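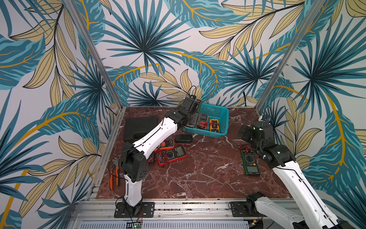
Leaf wallpaper is back, and louder than before.

Palm fronds in dark teal and navy. Long pale-yellow leaves over the top, veins drawn in thin black. Gold-orange stems. All of it on white, three walls running, down to a dark red-brown marble surface. A teal basket to match. On paper a mess. In person I stood there grinning.

Heledd Craddock has been hanging paper in Furstead for years and says the calls changed this spring. "Everyone wanted gray. Then everyone wanted a jungle." She did 183 rolls of leaf prints last year, most of them in laundry rooms, pantries, the odd downstairs bathroom. Small rooms. People get brave in small rooms.

Her rules, scribbled down while she was up a ladder:

Start with the back wall. Get the biggest fan of fronds in the middle, then work outward. The corners will fight you. Let them.

Pick up one color from the print and repeat it once. Teal basket, teal towel, done. Twice is okay. Three times and it looks like a hotel.

Go dark underneath. Pale counters float away under a busy print – a deep red or brown stone holds it down. Real marble if you have the money. Trarnar does a decent look-alike slab at 70 dollars a foot, and Fabbri will cut offcuts for a shelf if you ask nicely and dont mind waiting.

Baskets. She is firm on baskets. Open top, plastic so it wipes down, and sorted weekly or it turns into a junk drawer with handles. Mine took 2 hours. Found a glove, batteries, a Flutell catalog from the old house.

Cost? Her last pantry came in at 1,000 dollars with paste and labor. Paper alone is a lot less, if you trust yourself with a plumb line. I dont.

One more thing, order an extra roll. Teh next batch never matches.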